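Speaker notes: What is in the bin? Small talk about mixed clothes
Wendholm reuse evening, 08/01/2024
Time: 30 minutes, with questions

Slide 1. Title
Say good evening. Wait until the people at the back have a chair. Say that I work with clothes storage for Suvbridge and that my subject tonight is very ordinary: clothes that are put in a bin without folding, and how we find them again.
Ask who has a bin or a basket like this at home. Let them raise the hands, and do not comment on it.

Slide 2. How it started
In March we received 567 pieces of clothing from the Proltent store room. They came in bins of different sizes, all mixed. Trousers were with scarves, and thin shirts were under heavy sweaters. Our plan was to empty all of it on the floor and sort it in one evening. It took us eight evenings. Tell the story of the single gloves if the room is friendly. If not, go on.

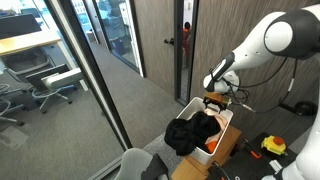 After this we made one rule: a bin is sorted at the table, one bin at a time, and the next bin stays closed until the first is finished. The rule is boring but it saved us a lot of walking. A table should be so high that you do not bend your back. The floor is good for the first ten pieces and then your knees begin to speak.

Slide 3. Dark clothes
Speak slowly on this slide, it is the main part.
Dark clothes make the most trouble. When several black pieces lie together you cannot see where one ends and the next begins. You pull a sleeve and get a second garment with it. I have put black trousers in the shirt pile more than once. Good light helps, and also feeling the cloth with the fingers: a seam, a button or a thick waist tells you more than the eye.
Practical advice, read it twice: take the light pieces out first. They are easy to find. After that, give the dark ones their own time. 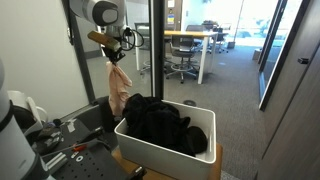 Slide 4. Lift, then look
Many people try to recognize a garment while it is still in the pile. They turn it, they push the others away, and after one minute they still do not know. It is better to take it at one point and lift it up high, so that its own weight opens it. The light pink piece on the slide is held only at the top, and already it hangs straight down in loose folds, above the bin with the black heap. From here you can lay it on the table and decide. If it does not come free, put it down and take another place of the cloth. Do not pull hard, knitted things remember it for a long time.
Drink water.

Slide 5. The bin itself
A few words about the bin. I prefer hard walls. A soft bag falls together when it is half full, and then you search in it with one arm like in a deep well. Handles on the ends are important for carrying. Light color inside is good too, dark socks are easier to notice at the bottom.
How full? We say up to the rim and no more. I admit that we do not follow this every day.

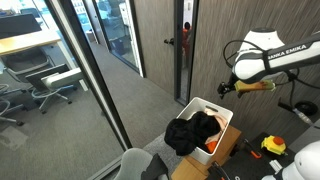

Slide 5: Black, pale pink and orange in one white bin. The black one is already over the side.

When a sleeve or a leg hangs outside, it catches on the next bin and on door handles, and it becomes dusty. Put it back in before you carry.

Slide 6. Labels
Show the Þorgeirsson label cards (they are in my blue folder, do not forget). We write two things only: the kind of clothes and the size. We tried to write also the color and the season, and after a week the cards were empty again.

Slide 7. Questions
The question about washing before or after sorting will come. Answer: we wash after, but anything with a strong smell goes in a closed bag at once.
If there is no question, ask them how they store winter clothes.
Thank the hosts. Collect the label cards from the first row.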